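CLARINE CONCERT BAND
Minutes of the regular meeting of the program and operations group

Present: six members, which is a quorum. The chair opened the meeting and the secretary took the minutes.

1. Minutes of the previous meeting

Approved with one correction. Under the item on percussion storage, "two timpani" should read "two timpani and one bass drum stand." The secretary will correct the copy on file.

2. Season program

The music director submitted a draft for the June concert. Running time as drafted is too long for the hall booking, which includes load-out. Two changes were discussed:

a) Drop the second march and keep the clarinet feature.
b) Keep both marches and play the suite without its slow movement.

Option (a) was moved, seconded and carried, with one vote against. The member voting against asked for the minutes to show that the low brass have already rehearsed the second march. It goes back to the folder for the fall.

The tuning note will be given by the principal oboe at A440 as before. A request to tune to the vibraphone was not taken up, but the stage crew will place the vibraphone where the oboe can hear it.

3. Sheet music library

The catalog now holds 177 complete sets. A set is recorded as complete only when the score and every printed part have been checked against the publisher's instrumentation list. Sets with photocopied parts are entered separately and may not be put on a program until original parts have been bought.

Parts marked in ink are to be reported to the librarian. Soft pencil only, as stated in the player handbook.

The set borrowed from the Bruvidberg wind ensemble is overdue for return. The second horn part is missing. Horn players are asked to check their folders. If the part has not been found by the next meeting, the band will order a replacement and return the set with it. 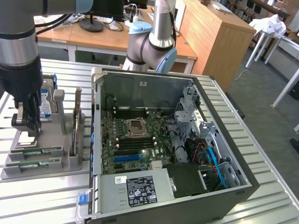
CLARINE, 26 Apr 2022

4. Hall and sound

The acoustic report on Pestwood Hall was received. The main finding is a strong return from the rear wall, most noticeable at the conductor's position and worst for snare drum and trumpet. The report suggests moving the band forward and hanging heavy drapes behind the last row of seats.

Agreed to try the forward position at the next rehearsal in the hall. Drapes are deferred until the hall office confirms what may be hung from the existing rail.

Recording: the stereo pair will stay over the conductor. Spot microphones will be used on the clarinet soloist and the string bass only. The soloist has asked for no monitor on stage - agreed.

5. Budget

A grant of $2,000 has been received from the Hopkin Music Fund. Its terms limit it to instrument repair and purchase. It may not be spent on hall rental, guest fees or printed programs.

Moved and carried that the grant be applied in this order:

Bass clarinet, full repad and key fitting
Baritone saxophone, neck and octave mechanism
Timpani heads, if funds remain

Written quotes are required before any instrument leaves the building. The equipment manager will obtain them and circulate them by e-mail.

6. Rehearsal matters

Late arrivals were raised again. Players who arrive after tuning should wait for a break between pieces before taking their seats. The handbook wording will be changed from "should try to" to "must."

Chair layout: the saxophones will move one row back for a trial period, with the horns taking their place. The music director will report on balance.

7. Other business

A member asked whether mutes could be bought by the band and lent out. Referred to the equipment manager, with a request for prices on straight and cup mutes for trumpet and trombone.

The next meeting will be held in the band room following sectional rehearsals. Items for the agenda should reach the secretary in writing beforehand.

Meeting adjourned.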